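Desk shelf, June pass

The white unit with the built-in desk got its second sort on Friday. Total load before the start was 392 items, paper clips included. It is now 364. The rule for the upper shelves is that anything used daily moves down to the desk, and anything soft moves up. Books stay upright at the left end of the middle shelf. Pens go in the black holder, in front of the red basket, within reach of the chair.

Margarida Moreira suggested a drawer insert from Kassa. I measured and it is 3 mm too wide, so that is off the list. Next up is the cable run on the right side, which needs 35 cm of clip channel.

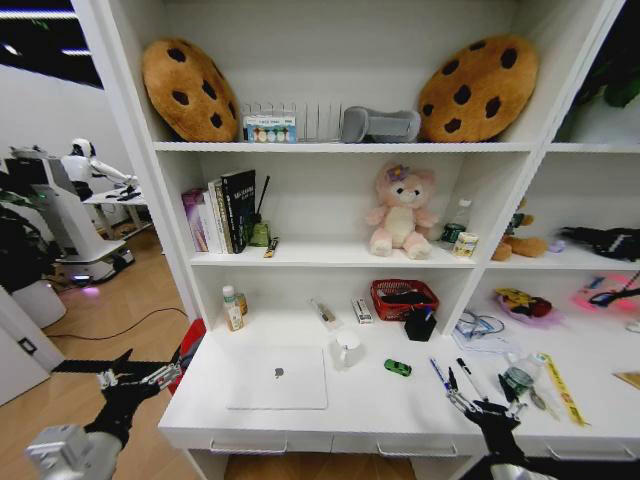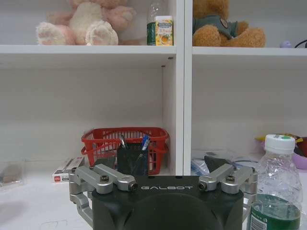

Pink bear on the middle shelf, pen holder on the desk.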